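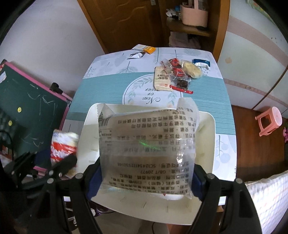

Subject: Re: [snacks] The tray, again

Emília Gajdoš wrote:
> Could whoever had the table last please sort the snacks
> before September? Loose things in the white tray, and
> nothing left lying on the cloth. The last lot went stale
> and I had to eat 11 of them myself.

Emília, your sacrifice has been noted.

I've made a start. My rule is that anything individually wrapped goes in the tray, and anything I can't read goes in the tray as well, so the rule may need work. Přemysl says he can tell the cakes from the biscuits by squeezing them. Please stop him.

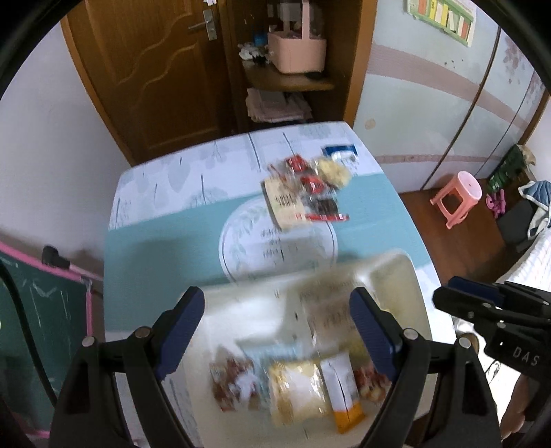
The red sweets can stay out until someone owns up to liking them. Same for the beige packet, which Zdeňka wants kept back for the 7 o'clock lot.

Two requests. If you finish something, the wrapper goes in the bin, which is 2 steps from the table. And could we leave the teal and white cloth on? It says "Now or never", and I find that helps people choose.

I can do the shopping on the way back from Rusnák, but only if I get a list by noon. Last time I got 18 replies and every one of them said "something nice".

Dorian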